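Siveta parallel grippers, the pair: a long-term review

Renu Mittal at Flindcombe lent me a pair of Siveta parallel grippers in May with the instruction to be as unkind to them as I liked, and I have had a lovely time trying. I'd been using the older Vanilden ones on both arms for longer than I care to admit, so I came to these with plenty of habits, most of them bad.

Fitting them was a pleasure. Each one goes on with 6 screws (captive ones, bless whoever thought of that!) and a single plug, and the controller picked both up without my having to hunt through menus. My test job is the one I always use, sorting small electrical bits between bins and a central tray: circuit boards, wire harnesses, a solenoid, all the awkward things that slide or tangle the moment you look away. 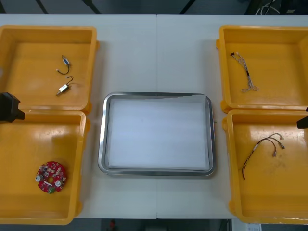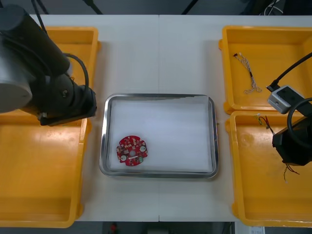
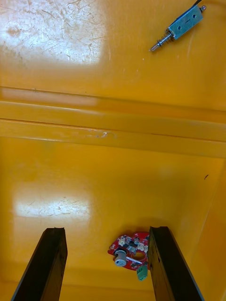
The red board turns up in all three, and the last is the view from the wrist camera.

Can you run the pair from one controller?
One Siveta controller will drive two grippers, provided both are on the same firmware. Update them one at a time before you start.

Now, the gripping itself. Flat, stiff things are where these shine. I ran 41 board picks over two afternoons and lost only two, both when I'd got greedy with the speed. The old Vanildens would have dropped seven or so and sulked afterwards. Harnesses are fussier, as they always are, and I found I had to slow the closing right down and go for the thickest part of the bundle.

The wrist camera is decent, if a little easily upset by shiny plastic. Glare on a glossy bin floor is a nuisance, and I spent a long evening moving a lamp back and forth before I was happy with it.

My one real grumble is the manual, which Wiesława Laskowska and I read aloud to each other over tea and still couldn't agree on the force settings. Start low and creep up, is my advice. I've asked Renu whether I can keep them until the Farah arm arrives.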